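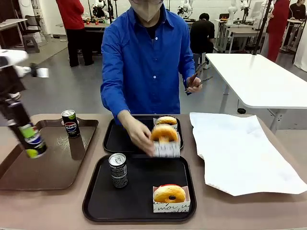
Serving station, tray-loading work, with the left arm holding a can over the brown tray.

Minutes of the fault review meeting, serving station
Held in March, 14:00, upstairs meeting room

Present: Bernadette Pichon (chair), Pirmin Camenzind, Oľga Kuruc, Ramiro Herrero
Apologies: Aicha Abou Zeid
Notes taken by: Oľga Kuruc

1. Minutes of the last meeting

Agreed with one correction. Under item 4 the spare gripper pads were ordered from Kallar, not Pichler.

2. Dropped cans on the left arm

Ramiro reported that the left arm released a can without being told to on 7 runs out of 90. All of them happened after the lift and before the can had been set down on its tray. On five runs the can landed on the tabletop. On one it rolled off the front edge and burst on the floor. On the last it fell on the hand of the person working at the table, who had a bruised knuckle and carried on after a short break. The accident book has been filled in.

Pirmin has been through the logs. In every case the gripper controller shows fault 601, which is loss of holding current. The controller restarts itself after this fault and the fingers open as part of the restart. He had believed that the fingers stayed where they were on a restart, and so had everyone else at the table. The Jeko manual says they open, in a footnote to the wiring section.

Bernadette asked whether the weight of the can made a difference. Pirmin said full cans only; there have been no drops with the empty ones. Tilted cans seem to be worse, but the tilt angle was not being logged until last week so he would not put it more strongly than that.

Ramiro asked about the cable where it passes the elbow joint. Oľga had swapped it after the third drop and the fault came back the same afternoon. The old cable tested sound and is in the drawer, labelled.

3. Working within reach of the arm

There was a long discussion. At present the person at the table handles the donuts, by hand or with the tongs, while the arm is moving cans over the next tray. Ramiro thought this was acceptable at the reduced speed. Bernadette did not agree, given that the drop had nothing to do with speed. Aicha had sent a note in support of stopping shared work until the restart setting is changed.

Decided: no hands over the trays while the left arm is holding anything. Person and arm take turns until further notice. Ramiro asked for it to be recorded that this will slow the Vandon work and that the delivery date may have to move.

The stop button was also raised. It is on the far side of the table and cannot be reached with tongs in one hand without leaning across. To be moved.

4. Spills

The floor by the station was mopped after the burst can but was still sticky the next morning, and one of the stools had to be cleaned too. Paper towels and a wet floor sign to be kept at the station. Sugar got into a cable connector, which has been replaced.

5. Actions

Pirmin: change the restart setting so the fingers hold, and test with full cans over an empty table. Report back before shared work restarts.
Pirmin: write to Jeko about fault 601 and ask if the current limit can be raised.
Oľga: move the stop button to the near edge.
Oľga: add tilt angle to the standard log.
Ramiro: tell Vandon about the possible delay.
Bernadette: put the turn-taking rule on the station sheet and go over it with everyone who works there.

6. Any other business

Oľga said the donuts are going stale by mid-afternoon and the glaze comes off on the tongs. Ramiro will order fewer at a time.

Next meeting when the restart tests are done. Closed at 15:10.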